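Open Day at Dimcombe: A Conversation with the Sandhu Program

The Sandhu household robotics program received visitors at its Dimcombe site on Friday, September 17, 2021. The program lead, who joined from Marnovia in May, met with this newsletter after the morning demonstration. All of the work shown that day was carried out in simulation.

"People expect a machine on a stage," the lead said. "Our work starts in rendered houses, and we wanted visitors to see that stage of it." 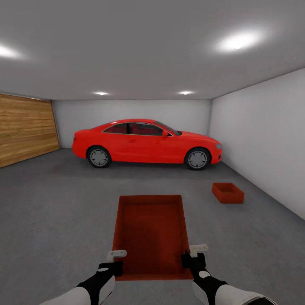
The program maintains 92 simulated homes, each with its own rooms and furnishings. According to the lead, 872 practice tasks have been written for them, and every task is reviewed by 2 members of staff before it is released.

"Carrying and placing are the bulk of it," the lead said. "They are ordinary chores, and they are difficult to do well."

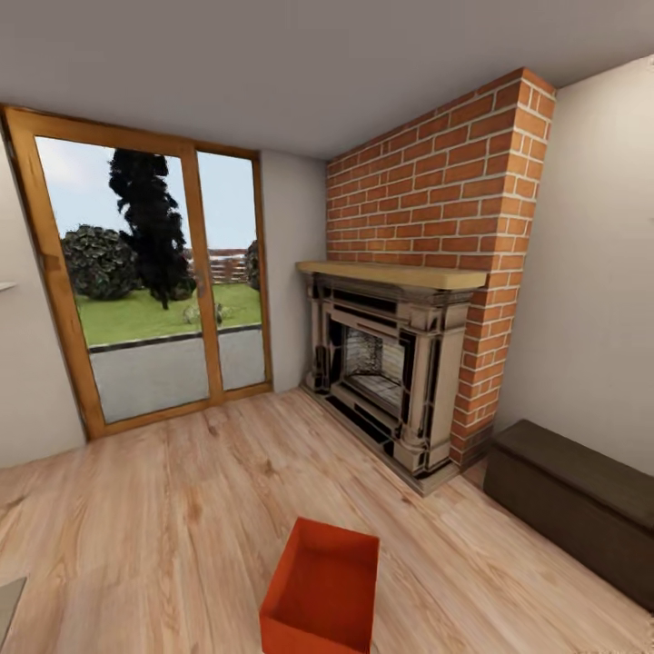 Why use simulated homes at all?

"Cost and safety are the main reasons. We can run 2,000 attempts overnight and no furniture is damaged. A real apartment would not allow that."

Visitors were also shown the views available to the robot at close range. The lead noted that these views contain far less context than the room view, and that guests often find them hard to read.

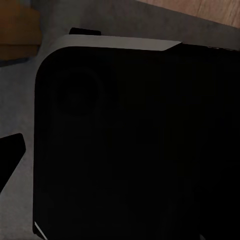

Close view of a dark object on a gray surface, with part of the gripper at left.

Questions from the audience turned to the partnership with Vonham, which supplies the program's evaluation software. The lead described the arrangement as productive and said that it would continue through next year.
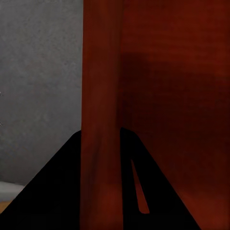
Precision remains the chief concern for the coming year. The lead told guests that an error too small to notice from across a room can matter a great deal at the hand. With two black fingers on either side of an upright piece of reddish-brown wood, the margin is narrow. "We would like visitors to leave with a fair idea of how much work remains," the lead said.

The next open day will be announced by the Dimcombe office.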